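Section 4: Filling and Labeling the Favor Boxes

Each Presia kit comes with 64 flat boxes and a sheet of stick-on labels. The packaging says one person can finish a set in an evening. We doubt it, so plan on two.

1. Fold along the scored lines before you peel anything.
2. Press the bottom tabs in until they hold. The leaflet claims they lock by themselves. Check each one.
3. Add candy or mints, leaving a little space under the lid.

Caution: Unwrapped chocolate marks the lining, whatever the sleeve says about "stain-proof." 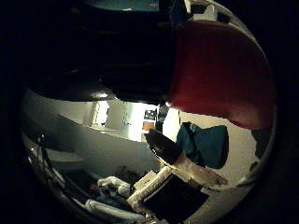 Label color deserves more thought than the Daltelska chart gives it. The chart lists one red and calls it a match for any wedding, which is a stretch. A smooth red surface can look deep maroon toward the top and closer to crimson along a lower edge, as the big one at the upper right does, so a single printed swatch settles very little. Hold a label against your own napkins or ribbon, in the room you'll be using, before ordering 100 more.

4. Type names exactly as you want them printed. The order form does not check spelling.
5. Let the labels sit flat overnight before sticking them on.

Note: "Repositionable" means once, maybe twice. After that the corners lift.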